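生活技術演習 配布資料
乾物・菓子類の整理とかご収納

担当 Dinesh Rao

1 今回の範囲

前回は冷蔵品の並べ方を扱った。今回は常温で置いておく食品のうち、袋物だけを取り上げる。缶と瓶は次回に回す。米と小麦粉も今回は入れない。

常温の袋物とは、乾燥パスタ、個包装の菓子、ビスケットやクラッカーの袋、飴、だしパックなどである。どれも軽く、形が定まらず、単独では立たないものが多い。棚板に直接置くと手前に滑り、奥のものが見えなくなる。そのため、まずかごに入れ、かごを棚に置くという二段の収納を基本とする。

演習で使う食品は実習室の共用棚から各班で持ち出す。戻すときは元の段に戻すこと。開封済みのものは使わない。

2 かごの選び方

かごは側面に穴のあるものを使う。底は平らで、できれば穴のないものがよい。底に大きな穴があると、飴のような小さな包みの端が引っかかる。また、袋が破れたときに中身が棚に落ちる。

取っ手の有無はどちらでもよい。ふたは付けない。ふたがあると上に別の物を載せてしまい、使う回数が減るからである。

深さについては、袋の短い辺より少し浅いくらいを目安にする。深すぎるかごでは袋が沈み、浅すぎるかごでは長い袋がはみ出す。はみ出してもかまわないが、棚の上段に当たるようなら置き場所を変える。

昨年度のMutitz班は、かごの代わりに紙箱を使った。軽くて扱いやすいという意見が多かったが、側面から中が見えず、学期の終わりに期限切れの袋が二つ出てきた。紙箱を使う場合は、正面に中身を書いた紙を貼る。

3 入れる順番

順番は次のとおりとする。

(1) 長い物を先に入れる
(2) 平たい袋を壁に沿わせる
(3) 小さい包みを最後に入れる

長い物の代表は乾燥パスタである。スパゲッティの袋は多くのかごで底に平らに収まらず、斜めになる。無理に曲げると中で折れるので、対角線の向きに置く。

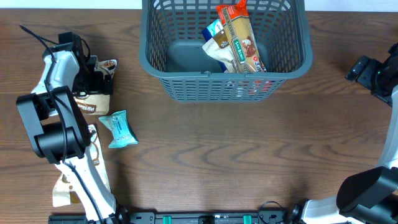 長い物と平たい袋が重なると、下になった袋は取り出しにくく、選ぶときにも目に入らない。家庭の棚で古い菓子が残るのは、たいていこの位置である。灰色のかごの中で斜めに寄りかかったSAN REMOのパスタの下に、クリーム色と茶色の袋が一部入り込んでいるのが、その途中の形にあたる。袋が全部隠れるところまで進むと、上から見ただけでは気づかない。パスタを一度持ち上げ、下の袋を抜いて壁側に立て直してから、あらためてパスタを置く。この手順を各班で一回ずつ行うこと。

平たい袋は、印刷面をかごの内側に向けるか外側に向けるかで見え方が変わる。棚が目の高さより下にある場合は内側、上にある場合は外側に向ける。穴から色が見えれば、かごを引き出さなくても何が入っているか見当がつく。

小さい包みは隙間に落ちやすい。数が多いときは小さな容器にまとめ、容器ごとかごに入れる。両端をねじった包みは、ねじりの部分を引っ張って持つと開くことがあるので、胴の部分を持つ。

4 作業台の使い方

かごは作業台の奥に置き、手前と左右を空けておく。これから入れる物は手前側に並べる。奥に並べると、かごをまたいで手を伸ばすことになり、袖が当たる。

並べるときは、重ねずに一つずつ離して置く。重ねてしまうと、台の上で一度、かごの中でもう一度、同じ物を探すことになる。

台の上に残っている物は、まだ判断していない物とみなす。入れないと決めた物は台から下ろし、別のトレーに移す。この区別をつけておかないと、途中で人が交代したときに続きができない。演習では作業の半ばで必ず一度交代してもらう。

5 重さと量の記録

記録用紙には、品名、表示されている内容量、期限、かごの中の位置を書く。位置は「奥左」「手前右」のように二語で書けばよい。

かごの重さは、入れ終えてから一度だけ量る。昨年度の見本では、かごだけで445グラム、中身が400グラムで、かごのほうが重かった。菓子の袋は大きさの割に軽い。見た目の量で重さを判断しないこと。

期限は月まで書く。日まで表示されている物も月でそろえる。今の棚には期限が6月の袋が混じっているので、それらは手前に置き、先に使う。

6 袋物の並びと見え方

入れ終えたかごは、真上、正面、斜め上の三方向から見て確かめる。真上からは重なりが、正面からは穴越しの色がわかる。斜め上は、実際に棚の前に立った人の見え方に近い。

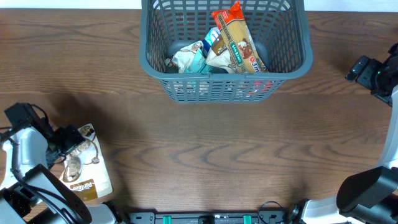 図2 かごの中のパスタと菓子の袋、台の左手前に置かれたビスケットまたはクッキーの絵柄の袋

図2のような配置では、次の点を班で話し合う。まず、台の上の袋をどこに入れるか。平たい袋なので壁に沿わせるのが原則だが、左側には白と水色の包みがある。包みを先に動かすか、袋を別の壁に回すかで手数が変わる。次に、パスタの向きである。対角線のままでよいか、片側の壁に寄せたほうがよいか。かごの長さと袋の長さを実際に比べて決める。

パスタの袋には中の麺が見える透明な部分がある。ここを上に向けておくと、折れや残量の確認が早い。ゆで時間の表示も上に来るように置けると、使う人が袋を持ち上げずに済む。両方を満たせないときは、透明な部分を優先する。

7 よくある失敗

・袋の空気を抜こうとして押す。未開封の菓子袋は押さない。中身が割れる。
・種類ごとに分けすぎる。かごが増え、棚に入らなくなる。一人か二人の世帯なら、袋物のかごは一つで足りることが多い。
・すき間を埋める。詰めたかごでは、一つ取り出すと周りが崩れる。手が入る余裕を片側に残す。
・新しい物を上に載せる。買い足した物は奥か下に回す。

三つ目については、Shahab Bahrami先生の担当クラスと意見が分かれている。先生のクラスでは、すき間があると袋が倒れるので、布巾を丸めて詰めるように指導している。棚の揺れが少ない場所ではどちらでも問題はない。引き出し式の棚では布巾を入れたほうが安定する。

8 演習の進め方

Grekcombe棟の実習室で行う。班ごとに作業台を一つ使う。Paracha班とJovley班は人数が多いので、窓側の長い台を使うこと。

手順
1 共用棚から食品を持ち出す。長い物を必ず一つ含める。
2 台の上に離して並べ、品名と期限を記録する。
3 3節の順番でかごに入れる。
4 半ばで交代する。交代する人は口頭で引き継がず、台とかごを見て続ける。
5 三方向から確かめ、位置を記録する。
6 かごの重さを量る。
7 隣の班のかごから、指定された一品を取り出す。ほかの袋を動かした回数を書く。

手順7は17秒以内を目標とする。時間を過ぎても最後まで続け、かかった時間をそのまま書く。

9 提出物

記録用紙一枚と、配置の略図一枚。略図は真上から見た形で描き、見えない袋は点線で示す。色は付けなくてよい。班名と交代の前後の担当者名を右上に書くこと。

提出先は実習室入口の箱。用紙が足りない場合は箱の横の予備を使う。

次回は缶と瓶を扱う。家にある缶詰の直径を三種類測ってくること。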